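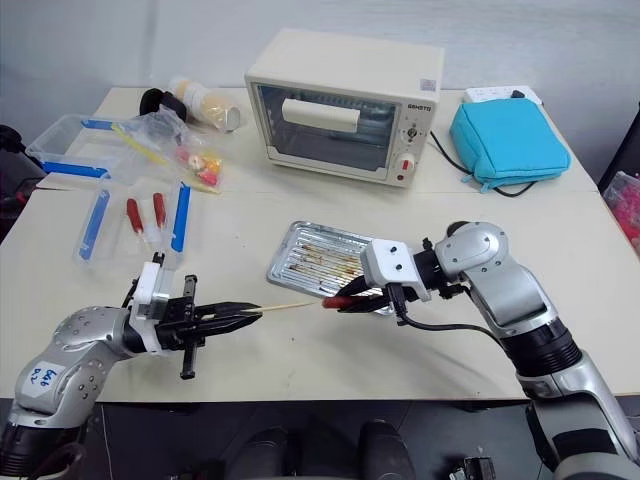
Two arms, one skewer: the work table at Limadholm, with the tray and the toaster oven behind.

Last updated: Friday, July 4, 2025

Let the hands watch each other

I have a favorite kind of robot result, and it's the kind that would bore most people at a dinner party. A robot doing a backflip is fine. A robot holding a thin wooden stick in one hand while the other hand does something to the stick makes me want to pull up a chair.

The group at Limadholm has spent a good part of the past year on exactly that. Their task is brushing sauce onto skewers and getting them into a toaster oven, with two arms, on a table full of the ordinary clutter that collects on tables. The method they built for it is called Rarnix, and I think the idea inside it is one of the best simple ideas I've come across in two-armed robotics. I'd like more people to steal it.

Start with the usual way of doing things. You have a person steer the two arms through the job many times over. You record what the cameras saw and where the arms went. Then you train a network to look at the camera pictures and produce the next bit of motion, for both arms, in coordinates fixed to the robot's base or to the table. It works surprisingly well! Folding towels, opening drawers, putting cups on shelves, all of that has come a long way on this recipe, and I don't want to be snooty about it.

But think about what the recipe asks for when both hands are busy with the same small object. The left arm holds a skewer out over the table. The right arm needs to bring a tool to it. The skewer is thin, the hold is never quite the same from one run to the next, and a small mistake in where the left gripper thinks it is gets added to a small mistake in where the right gripper thinks it is. In table coordinates, the network has to learn the whole space of places where this meeting might happen. Hold the skewer a little farther back than usual and, as far as the numbers are concerned, you've got a new problem.

People don't work that way, or at least I don't feel like I do. When I thread a needle I have no idea where my hands are in the room. I could be on the couch or on a train. What I know is where one hand is compared with the other, and I fix that one thing until the thread goes through.

Rarnix takes that seriously. During a stretch of work where both arms are involved with one object, the motion of the tool arm is predicted relative to the gripper on the holding arm. The holding arm's own motion is still predicted in table coordinates, so it can drift, shift, or start from somewhere odd, and the tool arm just comes along with it. A small extra output decides when the two arms should be tied together like this and when they should go back to minding their own business. That's the method, more or less. There's some care in how the switch is smoothed so the arms don't jerk when it flips, and Jarosław Zieliński, who wrote most of the control code, will talk about that smoothing for as long as you let him. I let him for most of an afternoon in November and regretted none of it.

The result that got me excited is this one. With 306 recorded runs, the relative version did as well on the brushing step as the plain version did with 600. Same arms, same cameras, same network size. Anyone who has sat in a teleoperation seat knows what that gap feels like in the shoulders. Recording is the slow, dull, expensive part of this whole field, and a change that costs a few lines of geometry took out almost half of it for this step.

Over 40 full test runs, from picking up the tool to closing the oven door, there were 13 failures. I've heard people call that disappointing, and I'd push back hard. Look at where the failures were. Most came when the skewer rolled or tilted inside the grip after the arm had already closed on it. The tool arm then did a lovely job of going to the right place relative to the gripper, and the stick had moved on without telling anyone. A few more were at the oven, where a single arm has to deal with the handle and Rarnix has nothing to offer by design. The brushing motion itself, the part the method was made for, was hardly ever what went wrong.

That's a wonderful kind of failure to have. It tells you what to do next. If the weak link is the hold between the gripper and the skewer, then the next version should tie the tool arm to the skewer, seen fresh from the cameras, and only fall back on the gripper when the view is blocked. The Limadholm people are already trying it. Whether it will pay off I can't say, and neither can they yet.

Now for the complaints, which are fair and which I've mostly heard from friends.

The first is that this is old news. Robot engineers have been writing down relative motion between two arms for decades, with proper equations and everything. True! If you program a pair of factory arms to carry a windshield, you already think this way. What surprises me is how completely the learning crowd let go of it. Somewhere along the line we decided that a big enough network with enough recordings would work out the geometry for itself, and it does, eventually, at a price. Picking up a good old idea and putting it in the right spot in a new system counts as research in my book. I'd like to see a lot more of it.

The second complaint is tougher. Baluyot, the most common two-arm baseline among the groups I talk to, makes no such choice. It predicts everything in one space and it can be pointed at any task without changes. Put Rarnix on a job where the two hands hardly interact and the two come out even, with Rarnix being the fussier one to set up. You have to say which arm is holding and which is working, and in some jobs the roles swap halfway through. Peeling an orange would be a mess. So would tying a shoe. I grant all of that, and I still think it's a good trade for the large pile of household and workshop jobs where one hand plainly steadies and the other plainly does. Buttering toast, sharpening a pencil, painting a chair leg, screwing a lid on a jar. We're nowhere near running out.

The third complaint is about the task. Why skewers? Isn't it a bit of a stunt? I've come to think it's close to ideal, and I'd rank it well above the block stacking that filled my own student years. A skewer is light, so a bad touch pushes it away and you see the error right there. It's long, so a tiny twist at the grip turns into a big swing at the tip. Sauce leaves streaks, and you can look at the streaks afterward and see where the tool went and how hard it pressed. It's a measuring instrument you can buy at the grocery store. The group scores each run partly by how much of the skewer got covered, and I'd trust that score over a yes-or-no success mark any day.

There's one thing I'd ask of them. The comparison was done on one pair of arms, by one team, with recordings from a handful of people who had all gotten good at the job. I'd love to see it repeated by clumsy newcomers. My hunch is that the relative version gains even more there, as beginners are shaky about where they put their hands in space and fairly steady about where one hand is compared with the other. A small group working on the Vultik gripper has offered to try the same comparison with a softer set of fingers, and that should also say something about the rolling problem. I hope they publish it whichever way it comes out.

Meanwhile, if you have two arms and a stack of recordings sitting on a drive, you can try this without collecting anything new. Take your old data, rewrite the tool arm's motion relative to the holding gripper for the stretches where both are at work, and train again. It took Zieliński a weekend. Please write to me if you do it, and especially if it makes things worse.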